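Jendlow Automation opened its doors to visitors this afternoon. We will share notes from the open day in this thread. Thank you to the 69 guests who joined us.
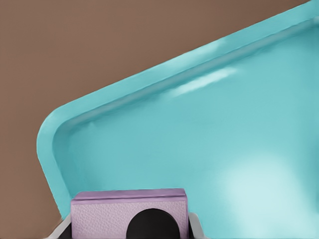

Jendlow Automation
Public Programs Office

The first session covered how a two-arm cell is set up in simulation before any hardware is assigned. The task was a simple one: move a small part to a tray. Guests asked good questions about lighting and glare.

Our partners at Ganden supplied the task list. It has five entries, and visitors voted on which one to discuss.
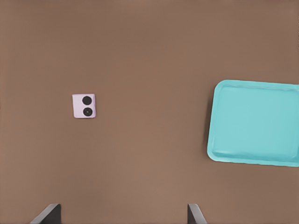
Part placement was the winner. The team explained why a short list of objects makes a fair starting point for a new program. With only a pale block marked with two black dots and a turquoise tray to consider, guests could follow each decision the software has to make. Ganden asks for 300 trials per task before it signs off on a program.

Several teachers asked whether students may use the same material. They may. Requests should be sent through the Vokatgate education page.

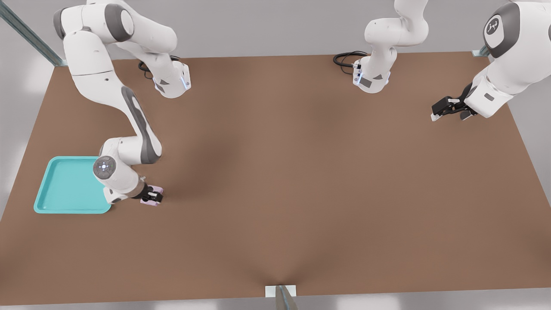

Class groups will be given a session with one of our engineers, either in person or by video. There is no charge to schools. Please include the grade level and the number of students in your request.

The afternoon closed with a talk on Kong, our scheduling software for cells in which two arms share one table. Slides will be sent to all registered guests.
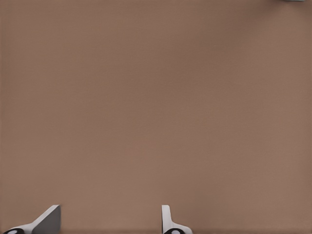

Vokatgate, February

Registration for the next open day is now open. Doors open at 2 p.m. and places are limited. Visitors under 16 must come with an adult.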